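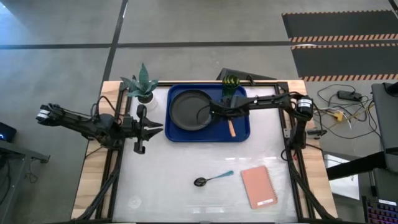

Why does the right arm keep pausing before it closes on the rim of the pan?

The grasp planner is waiting for a fresh pose from perception, and the pose it has is always a little too old by the time the arm arrives. I spent most of today proving that to myself, so I'm writing it all down while it's still warm.

**April, morning**

Came in early and brought up the stack on the Mumau branch with both arms live. Scene is the kitchen set: frying pan in the blue tray, the green and yellow striped thing beside it, the spoon with the teal handle out on the open tabletop, the pink notebook next to the spoon and the snake plant up in its corner. I'm fond of this layout. It has one big dark round object, one skinny one, one flat one and one that's nothing but spikes, and between them they find most of our bugs.

First run, the right gripper went out over the tray and hung above the edge of the pan exactly as it did last week. The log says the same as last week too:

```
[planner] target: pan_rim state: HOVER
[planner] pose age 864 ms limit 600 ms
[planner] requesting refresh
[percep ] object occluded, holding last estimate
[planner] requesting refresh
```

So there it is. By the time the arm is over the rim, its long link lies across the tray and is blocking a good part of what the head camera needs. Perception does the sensible thing and holds the last estimate. The planner also does the sensible thing and refuses an estimate older than its limit. Two polite programs holding the door for each other – I had a tea and watched them do it for a while.

My first thought was to raise the limit. I tried it, and yes, the gripper closed, but I don't like it at all. That limit is there for moving objects, and if we loosen it for the pan we loosen it for everything that goes through Boltix. Put it back to 600 before I could get used to it.

**Before lunch**

Had a better idea while wiping down the whiteboard. The tracker already knows whether an object was still when it was last seen. If it was still, and neither arm has touched it since, the age of the pose hardly matters. Added a flag to the pose message:

- `settled = true` when the last 12 good estimates agree to within the noise band
- cleared as soon as either gripper reports contact
- cleared for anything sharing a support with the touched object, so a nudge to the tray clears the pan and the striped one together

That last line took longer than the other two put together. Cocco keeps the support tree and I had forgotten that it only rebuilds on request. For a good half hour the pan believed it was sitting on the table and didn't care what happened to the tray. If you're reading this and wondering why there's now a rebuild call at the top of `plan_grasp()`, that's why. It's cheap, please leave it in.

**Afternoon**

Ran it on the recorded set first. Out of 307 replays, every one that used to stall in HOVER now goes on to CLOSE, and none of the moving-object replays changed behaviour, which pleased me very much. Then I ran it live on the pan, slowly, with my hand on the stop button like a nervous parent. It closed on the rim without the pause. I did it several more times for the joy of it.

The spoon is another story. The bowl is dark and the handle is a nice clear colour, and the segmenter still likes to split them into two objects at certain angles. When that happens neither half ever settles, because the estimates hop back and forth between them. The old stall would have hidden this from us. I've opened a ticket and attached the masks.

Also noticed that the plant's keep-out volume is a plain box, so the left arm swings wider than it needs to, even with the leaves fanning out the way they do. A hull with a bit of padding would be kinder. Not today!

**For whoever is next on the rig**

- Branch is pushed, not merged. I'd like someone else's eyes on the clearing logic before it goes in.
- Wastov dashboard shows the new flag as a small grey dot beside the pose age. The colour is terrible, feel free to change it.
- Left arm is parked with its gripper open. Home it before you load a new scene or the collision check will grumble.
- I haven't tried handovers between the two arms yet. Contact is reported by both grippers at once there, and I'm not certain the flag clears in the right order.

Tomorrow I'll start with the spoon masks.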